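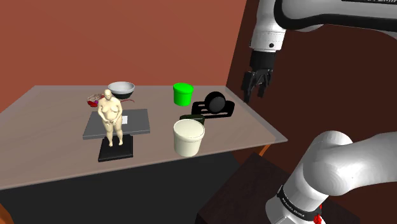
Figurine standing by the grey board, reddish-brown wall behind.

I've had the Plevora tabletop easel for 17 weeks now, which feels long enough to have opinions. I bought it in January after my old one lost a wing nut down the heating vent, and I picked it mostly on price and on my friend Roxana going on and on about hers (she paints birds, very good birds).

First, the good stuff. It folds up thin enough to slide behind the sofa, the legs lock with a nice firm click, and it holds a big drawing pad without that awful wobble when you're erasing hard. I do a lot of figure sketching in the evenings, and being able to tip the board almost upright has saved my neck! My proportions got better too – when the paper lies flat you end up drawing everybody with enormous legs.

Now the grumbles. The little ledge at the bottom is way too shallow. Pencils roll off, kneaded erasers roll off, and a full cup of water would be asking for trouble. I ended up sticking a strip of felt along it and that mostly works. The angle has three settings and I really wanted one between the second and third. Also the rubber feet came off in the first week. I wrote to the shop and got a very sweet reply from Waraporn Ratanaporn, and new feet in the mail a few days later, so no hard feelings there.

I tried the Saltel at a class before buying. It's prettier and has a proper drawer, but it weighs a ton and I'd never carry it upstairs. If yours is going to stay put on one desk forever, get that one. I move mine constantly – kitchen, bedroom, porch when it's warm – so the Plevora it is. Four stars, and I'd give it another half for a deeper ledge.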